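Friday, June 16, 2023

Clouds until nine, then a hole opened up right over the ridge and I went charging out to the car in my slippers. Had to come back for shoes. Then had to come back for the dew heater. By the time I got to the pullout above Eltberg it was full dark and the Milky Way was already up over the lake, and I stood there like a tourist for a good while before I unpacked a thing.

The plan was the globular clusters in Hercules first, while they were high, and then wait for Saturn. M13 was gorgeous in the 10-inch, resolved nearly all the way into the middle, and I spent far too long on it (as always!). M92 got maybe five minutes, which isn't fair, it's a lovely cluster and would be famous if it lived in some other constellation. I tried for the little galaxy next to M13 again and I think I had it, a gray smudge that came and went when I looked off to the side. I'm writing it down as a maybe. In March I wrote down a galaxy as a yes and then found out I'd been a whole field away from it.

A truck came up the road around midnight with its brights on and that was my night vision gone for twenty minutes. I sat in the car and ate crackers and was cross.
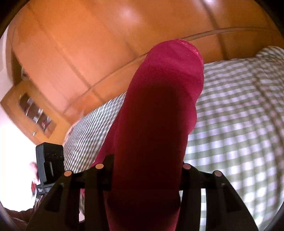 Pink, with the trim at the top right.

Anyway, Saturn. It cleared the trees very late and looked like it was at the bottom of a swimming pool, all wobble, but every so often the air would settle for a second and there were the rings, thin and sharp. They're closing up, much narrower than when I first got the scope. Titan was easy. I thought I had a second moon too but I didn't have the chart with me, so who knows.

Tried 264x and it was mush, went back down and stayed there. I keep wanting a better high-power eyepiece and then I get a night like this and remember the air is what's stopping me. The Sultadside club has a dark site up at 2640 feet and they swear the seeing is steadier. It's a long drive and I'd have to sleep in the car, but I'm tempted for the next new moon. Dues are cheap enough. I also still need to send them my meteor counts from last summer, which are in the blue notebook, wherever that is.

Read a bit of the Sequeira book when I got in, the chapter on variable stars, and fell asleep on the couch with it on my face. I'd like to pick one star and follow it all year. Something bright enough for binoculars, so I can do it from the back steps on work nights and not need the whole circus.

To do: new batteries for the red light, collimate (it's off, I could see it in the star shapes), wipe down the Skadach case, look up Saturn's moons for last night. Forecast says cloud through the weekend so there's time for all of it, and for the laundry.

Back to top | Contact | © All entries and photos by the author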